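회사 > 소개 > 미톨름 풋볼 매니지먼트

미톨름 풋볼 매니지먼트(Mitholm Football Management)는 프로와 세미프로 축구 선수의 계약, 이적, 은퇴 후 진로를 맡는 에이전시입니다. 소속 선수는 남녀 1군과 2군, 유소년 계약 선수까지 포함하며, 대부분 하부 리그에서 뛰고 있습니다. 1부 리그 선수도 있지만 저희 업무의 중심은 하부 리그입니다.

회사는 핀레이 고얼리(Finlay Gourlay)가 설립했습니다. 고얼리 대표는 호크게이트(Horkgate)에서 왼쪽 수비수로 선수 생활을 했고, 무릎 부상으로 은퇴한 뒤 같은 구단의 선수 등록 담당 직원으로 일했습니다. 등록 서류를 처리하면서 선수들이 자기 계약서의 옵션 조항을 제대로 읽지 못한 채 서명하는 경우를 자주 보았다고 합니다. 연장 옵션이 구단에만 있는 계약, 강등 시 급여가 자동으로 줄어드는 계약, 임대 기간 중 부상 치료비를 어느 구단이 부담하는지 적혀 있지 않은 계약이 많았습니다. 미톨름은 그런 계약서를 선수 편에서 검토하는 일로 출발했습니다.

초기에는 선수 영입 없이 계약서 검토만 했습니다. 선수가 구단에서 받은 초안을 보내면 조항별로 의견을 달아 돌려주는 방식이었습니다. 이후 검토를 맡겼던 선수들이 협상까지 부탁하기 시작했고, 대리인 업무로 범위가 넓어졌습니다. 지금까지 저희가 검토하거나 협상에 참여한 계약은 모두 531건입니다. 이 숫자에는 신규 계약, 재계약, 임대 계약, 초상권 계약이 들어가며 최종적으로 서명하지 않은 건도 포함되어 있습니다.

사무실은 두 곳에 있습니다. 본사는 호크게이트에 있고 계약, 법무, 회계를 담당합니다. 클레스탄햄(Clestanham) 사무실은 유소년 선수와 여자 선수 업무를 맡고 있습니다. 클레스탄햄은 훈련장이 가까워 선수와 보호자가 훈련 전후에 들르기 편합니다. 방문 상담은 두 사무실 모두 예약제이고, 이적 기간에는 저녁 8시까지 상담을 받습니다.
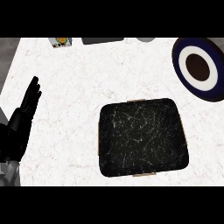
흰 대리석 상판 위의 검은색 사각 트레이

하는 일

계약 협상. 선수의 현재 계약 상태를 먼저 확인하고 구단과의 대화를 시작합니다. 급여와 계약 기간 외에 출전 수당, 승격 및 강등 조항, 방출 조항, 주거 지원, 가족 이동 비용을 함께 다룹니다. 구단 재정이 어려워져 급여 삭감 요청이 들어오는 경우에는 삭감분의 지급 유예가 가능한지, 대신 조기 이적을 허용받을 수 있는지를 따로 협의합니다. 선수의 동의 없이 구두로 조건을 수락하는 일은 없습니다. 협상 내용은 면담이나 통화가 끝나면 서면으로 정리해 선수에게 보냅니다.

이적과 임대. 이적 시장이 열리기 전에 선수와 면담을 해서 옮길 의사가 있는지, 있다면 어느 지역과 어느 수준까지 고려하는지 정해 둡니다. 해외 이적은 현지 세금, 비자, 등록 마감 시각을 확인한 뒤에 진행합니다. 임대의 경우 원소속 구단과 임대 구단 사이의 급여 분담 비율, 복귀 조항, 원소속 구단을 상대로 한 출전 여부를 계약서에 명시하도록 요구합니다. 언론에 이적설이 나더라도 저희는 서명 전까지 확인해 드리지 않습니다.

유소년 선수. 미성년 선수와의 상담에는 반드시 보호자가 함께합니다. 첫 프로 계약을 앞둔 선수에게는 계약서 읽는 법, 급여 명세서 보는 법, 소셜 미디어 사용에 관한 교육을 합니다. 학교를 다니는 선수는 학사 일정과 훈련 일정이 겹치지 않도록 구단 교육 담당자와 조정합니다. 유소년 선수에게는 수수료를 받지 않습니다.

부상과 재활. 장기 부상을 당한 선수는 계약 만료 시점이 가장 큰 걱정입니다. 저희는 구단 의무팀의 소견서를 받아 보관하고, 선수가 원하면 외부 의사의 2차 소견을 받을 수 있게 연결합니다. 재활 중에 계약이 끝나는 선수는 훈련 시설을 이용할 수 있는 구단을 찾아 드립니다. 수술 여부에 대해서는 의견을 내지 않습니다.

은퇴 후 진로. 지도자 자격 과정, 심판 과정, 학업 복귀, 구단 사무직 취업을 돕습니다. 은퇴를 고민하는 선수와는 마지막 계약이 끝나기 두 시즌 전부터 면담을 시작하는 것이 좋습니다. 소속 선수였다가 은퇴한 분들도 같은 서비스를 이용할 수 있습니다.

자이디 프로그램

자이디(Jaidee)는 소속 구단이 없는 선수를 위한 여름 훈련 프로그램입니다. 6월에 시작해 이적 시장 초반까지 운영합니다. 계약이 만료된 선수들이 모여 오전에 체력 훈련을 하고 오후에는 전술 훈련과 연습 경기를 합니다. 연습 경기에는 하부 리그 구단의 스카우트가 참관하며, 명단과 경기 영상은 참관을 신청한 구단에 제공합니다. 지난여름 참가자 가운데 거의 절반이 새 시즌 개막 전에 구단을 찾았습니다.

참가 자격은 직전 시즌에 등록 선수였던 사람입니다. 미톨름과 계약한 선수가 아니어도 되고, 다른 에이전시 소속이어도 신청할 수 있습니다. 숙소는 제공하지 않으며 점심 식사와 훈련복은 제공합니다. 골키퍼는 별도 코치가 지도하므로 신청서에 포지션을 정확히 적어 주십시오.

수수료와 계약 방식

대리인 계약 기간은 2년이며 자동 연장되지 않습니다. 선수는 서면 통지로 계약을 해지할 수 있고, 이미 진행 중인 협상이 있으면 그 건의 처리 방법만 따로 정합니다. 수수료는 계약서 첫 장에 적습니다. 구단과 선수 양쪽에서 동시에 수수료를 받지 않습니다. 계약서 검토만 필요한 선수는 대리인 계약 없이 건별로 의뢰할 수 있습니다.

용품 후원이나 광고 계약은 별도 합의서를 씁니다. 도박 업체와의 개인 후원 계약은 다루지 않습니다. 선수 개인 정보와 의료 기록은 담당자만 열람하며, 대리인 계약이 끝나면 선수의 요청에 따라 돌려드리거나 법정 보관 기간 이후 폐기합니다.

직원

계약 담당, 법무 담당, 선수 지원 담당으로 나뉘어 있으며 선수마다 전담 직원이 정해집니다. 전담 직원이 휴가 중일 때 연락을 받을 사람도 미리 알려 드립니다. 전직 선수 출신이 있고 구단 행정, 물리치료, 교직 출신도 있습니다. 고얼리 대표는 지금도 직접 계약 협상에 참여하며, 시즌 중에는 주로 하부 리그 경기장에 나가 있습니다.

문의

선수와 보호자는 호크게이트 본사 또는 클레스탄햄 사무실로 연락해 주십시오. 구단 관계자의 선수 관련 문의는 본사 계약 담당이 받습니다. 언론 문의는 서면으로만 받고 있으며 이적 시장 마감일에는 답변이 늦을 수 있습니다. 입단 테스트를 원하는 선수는 경력, 포지션, 최근 경기 영상을 보내 주십시오. 영상은 편집본보다 전체 경기 영상이 좋습니다. 자이디 프로그램 신청은 4월부터 받습니다.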